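Urken Upholstered Bench, Light Gray

Home > Living Room > Benches and Daybeds > Urken

Item 115-2
In stock. Ships in 2 cartons.

The Urken is a low, wide bench with one long seat cushion and a padded back. It was drawn for rooms where a full sofa takes up too much floor, and for people who use their seating for more than sitting. The seat is deep enough to lie across and flat enough to work on. Many of our customers keep it in a bedroom or at the end of a hall, close to where clean clothes get sorted.

The cover is a fine-textured woven cloth in light gray, with a darker gray on the back. Both are sold under the name Lutska and both come off for cleaning. The front edge of the cushion is rounded, so there is no hard seam behind the knees.

Using the seat as a folding surface

A firm cushion makes a good place to fold laundry. Shirts lie flat, they do not slide the way they do on a polished table, and you can leave a finished pile where it is until you are ready to put it away. The Urken cushion has a dense foam core with a thin layer of softer fill on top. It gives a little when you press on it and comes back level.

For T-shirts, lay the shirt face down, bring each side in toward the middle, turn the sleeves back, and fold up from the hem. Smooth each layer with the side of your hand before making the next fold. Shirts with a printed front keep better if the print ends up on the outside of the fold. Thick cotton holds a crease well and can be stacked eleven high or more. Thin jersey does better in short stacks.
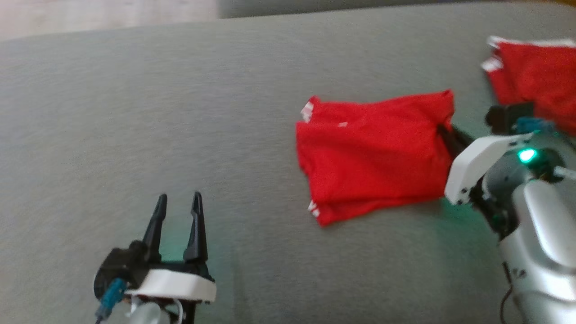 Urken seat in Lutska light gray, with a folded red T-shirt.

If you fold dark or strongly colored clothes that have not been washed before, put a sheet or towel down first. New reds and indigo denim can leave color on a pale cover, especially when damp. We do not treat dye transfer as a fault in the fabric.

Cover fabric

Lutska is a polyester and cotton blend with a close, even weave. It has no loops, so zippers and hooks are less likely to catch in it. Lint shows less on the light gray than on the darker shade. A dry rubber brush takes off most of what is left after a load of towels.

The seat cover has a zipper along the back edge, where it sits against the backrest and is out of view. To take it off, lift the cushion clear of the base, open the zipper all the way, and pull the foam out from one end. Do not fold the foam double. Putting the cover back on is easier with two people, one holding the foam and the other drawing the cloth over it.

Cleaning

Vacuum the seat and back with a soft brush head.
Blot spills right away with a white cloth. Do not rub.
Wash the seat cover on a cool, gentle cycle with the zipper closed.
Wash the back cover in a separate load from the seat cover.
Hang to dry. Do not use a dryer.
Iron on the inside only, on a low setting.
No bleach.

The cover may feel tight the first time it goes back on after washing. It eases within a few days of use.

Base and feet

The base is a solid wood frame with slats across the width. The feet are screwed on from below and are fitted with felt pads for use on wood floors. Check the pads from time to time and replace them when they get thin. Grit caught in a worn pad will scratch a floor finish. On carpet, take the pads off and use the plain feet.

The frame and feet are in the first carton. The cushion and backrest are in the second. The cushion is packed under light pressure and should be left out of its bag overnight before you judge its shape. Any packing creases in the cover will drop out with use, or you can go over them with a steamer held a few inches away.

Matching items

Fovosero storage box. Slides under the Urken and takes folded shirts standing on edge. Cloth sides, stiff bottom, one handle on the short end. Sold singly.

Mekonnen side table. Same height as the Urken seat, so it can be pushed up to either end as an extra surface. Lacquered top, wipes clean.

Lutska spare seat cover. Light gray or dark gray. Fits all Urken benches made since we moved the zipper to the back edge. If your zipper is on the side, write to us before ordering.

Lutska fabric swatch. Small piece of each gray. We suggest looking at it in the room by day and again with the lamps on, as the light shade picks up color from what is near it.

Details

Seat: one piece, removable cushion
Back: padded, fixed with four bolts
Cover: Lutska, light gray seat and dark gray back
Frame: solid wood, slatted
Assembly: needed, hex key included
Sample cards available: yes
Indoor use only

Questions we get by mail

The cushion can be turned over. Both sides are covered in the same cloth, and turning it once a month keeps the wear even.

The back can be left off. The bolt holes are then hidden by the cushion, and the bench can stand in the middle of a room.

The seat is not made for standing on. The slats carry a spread load well but can crack under a heel.

We do not sell the foam on its own. A complete cushion with cover can be ordered as a spare part under item 1000-11. Please allow extra time in February, when the sewing room is closed for stock count.

Returns

Unused benches can be sent back in the original cartons. Covers that have been washed cannot be returned. Swatches are yours to keep.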